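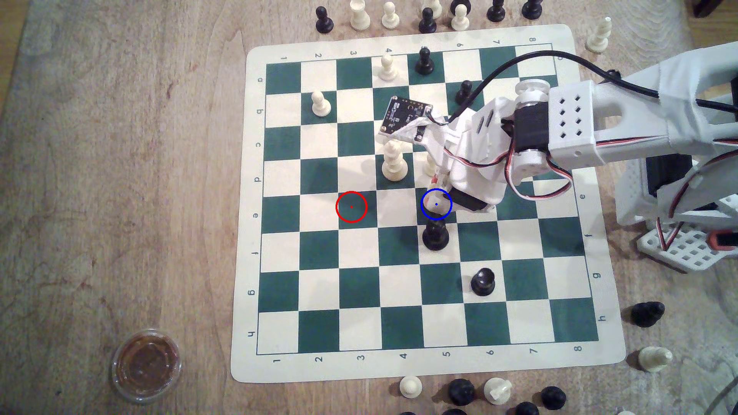
Green and cream vinyl board on a wooden table

Vinyl board won't lie flat after winter in a tube
Asked in Boards and Equipment, April

Our club at Favdale bought a batch of roll-up vinyl boards and stored them in cardboard tubes over winter. The shed isn't heated. The boards now curl at both ends and have a ripple along the middle ranks, enough that a king leans visibly on e4. I've tried rolling them the opposite way overnight and it made no difference by morning. Is there a safe way to flatten them, and does heat damage the printing? Some of the coordinates are already a bit faint.

Driltcombe
Member, 2923 posts

Reverse rolling only works on a curl that is fresh. Once the vinyl has set in the cold you need warmth and weight together.

Lay the board face up on a flat surface in a warm room and leave it for 90 minutes before you touch it. Cold vinyl creases if forced. Then put a clean cotton sheet over the printed side, a sheet of plywood or MDF on top of that, and load it evenly with books. Leave it two days. You can do up to 6 boards in one stack if there is cotton between each pair. Don't let vinyl sit directly on vinyl under load, as the dark ink can transfer to the light squares.

If the ripple is still there, warm the back of the board with a hair dryer on the low setting, keep it moving, and put it straight back under the weights. I don't use an iron. People do, with a tea towel, but the margin for error is small and a shiny patch can't be reversed.

Heat at that level won't affect sound printing. Faint coordinates are usually wear from cleaning products. Use water with a drop of dish soap, and no methylated spirits.

Guteten

just leave them in the sun on the driveway for half an hour, worked for mine. Colour was fine. Bring them in before they go floppy

Sabbagh

I'd be careful with the driveway method. Dark squares absorb more heat than light ones, and a thin board can pucker along the square edges. I lost one that way in January.

For storage, the tube is the problem. Ours are kept flat in an artist's portfolio case, which holds the lot and slides behind a cupboard. If you have to roll them, roll loosely with the printed side out and use the widest tube you can find. A tube with a 200 mm bore leaves very little curl. Bring them inside before the first frost.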